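Projects > Trondlow > Progress reports

Dear all at Desska,

A mixed month, I'm afraid. The desk-tidying work had reached 2,531 logged attempts when the left gripper failed to let go on command and kept squeezing for nearly two seconds after the stop button was pressed. No one was hurt, but we halted everything straight away.

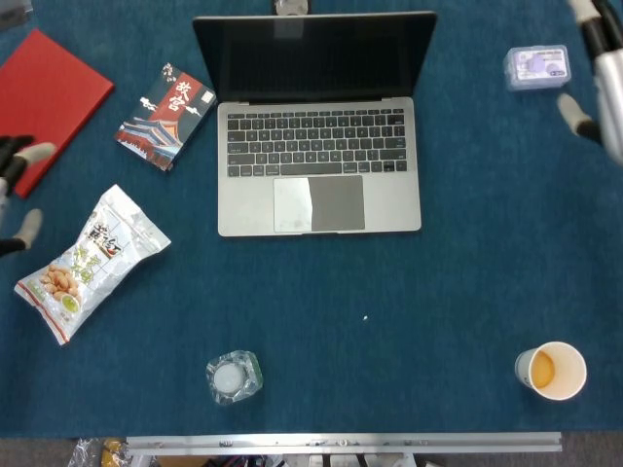

Report by Zulema Sepúlveda | 2019-12-29

Open drinks near a laptop make a sticking gripper rather a worry – the paper cup is the item I fret over most. Baltus traced the fault to a worn relay and has sent two spares, bless them. Until both are fitted we are running at half speed, with one person always at the stop button. We hope to be back to full speed in January, and I'll write again then.

Reports Partners Contact Search

We use cookies to improve your visit. Accept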